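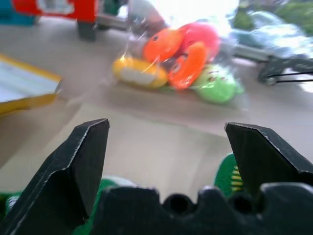 Is this the job where you sit at a table all day and put toys in bags, and if so, is there a catch? — a reader of last year's ad wrote in to ask us that, and we've decided to open with it, having failed to come up with anything better ourselves. Yes, it is that job. There are several catches. They're all listed further down.

Toy Sorter and Packer (part-time, seasonal)
Latalora Toy Library, Dreltonmont
Posted 25 August 2025

Latalora lends toys to families the way other places lend books, except that books rarely come back sticky. We have 642 toy sets in circulation. Most of them are small plastic things that live together in a clear bag with a number on it, and most of them come home missing something, or with something extra that belongs to another set, or to another household altogether. We're looking for two people to sit down with the returns, put them right, and send them back out.

The work runs through the end of February. It might be extended. It was extended last time, and the time before that, so we've stopped acting surprised.

What you'd be doing

Opening returned bags on the sorting table and checking what's in them against the set card. Cards are supposed to travel with the bag. Many don't, and then you use the binder, and the binder has its own ideas about alphabetical order.

Washing what needs washing. Bath toys get the full treatment every time, including the ones that look clean. If a squirty toy has a hole in it, assume there's something living behind the hole.

Looking for cracks, sharp edges, loose parts and chewed bits. Some chewing is fine. You'll get a feel for it.

Putting everything in a fresh bag, pressing the air out and sealing it. Getting the air out of a bag full of lumpy objects is harder than it sounds, and people develop strong opinions about technique. You're welcome to yours.

Writing down what's missing, in handwriting another human being can read. We mention this after bitter experience.

Each sorter handles 32 bags in a normal shift. Nobody is standing behind you with a stopwatch, but the shelf is where you'd expect it to be and it fills up whether or not you're in the mood.

The room

You'd be in the back room of the Akwood building, on the ground floor. It has good light in the morning and a heater with two settings, off and Sahara. There's a proper sink. The chairs were donated by a dentist's office and are better than you'd guess. The radio is shared, and disputes over the radio are settled by whoever opened up that day.

Bags crinkle. This sounds like a silly thing to put in a job ad, but one person left us over it and we'd like you to know in advance. Four hours of crinkling is a lot of crinkling.

Who we're after

You don't need experience. You do need decent eyesight (glasses are fine) and hands that don't mind small parts and warm soapy water. You should be able to tell an orange fish from an orange bird when the manufacturer didn't put much effort into the difference. Being able to lift a crate up to 10 pounds helps, though we can work around that, so please say so if it's an issue and apply anyway.

Patience matters more than speed. We'd much sooner have a slow sorter who notices the missing ring than a fast one who sends out a stacking toy that doesn't stack. The parents write to us about it. One of them writes in capitals.

If you're a person who can't put down a puzzle without all its pieces, you'll either love it here or need to be walked to your car.

Hours and pay

Two shifts a week, four hours each, mornings preferred. Pay is by the hour and it's the same for everyone who sorts. We'll tell you the rate when you get in touch, before you've gone to the trouble of an interview shirt. Training is paid. So is the day we do inventory, and you'll be expected at that one, and there will be pie.

You may borrow toys on your own account at no charge. Staff returns get checked like anybody else's.

The catches, as promised

You will find food. You will find, sooner or later, a tooth. You'll be blamed by small children for the absence of things that were never in the bag. The wheeled sets come back with hair around the axles, and it's sorter's work to get it out, and we supply the tweezers. A few of the musical toys switch on by themselves in the crate at the end of the day. We've tried new batteries, old batteries and no batteries, and only the last of these has worked.

Also, the parking is bad. Take the Bouzid bus if you can. It stops across from the side door, and the side door is the one you want.

How to apply

Send a short note to the front desk at Latalora or drop it off in person. Put "Sorting table" on it somewhere. Tell us which mornings you could do and when you could start. A résumé is welcome but we won't hold its absence against you. Instead of a cover letter, give us a few lines on something you once put back together, and whether any parts were left over.

Notes are read as they come in, and we reply to all of them within 10 days, including the ones we're turning down. If we'd like to meet you, we'll ask you in for a trial hour at the table, paid, with a real bag of returns. Wear sleeves that roll up.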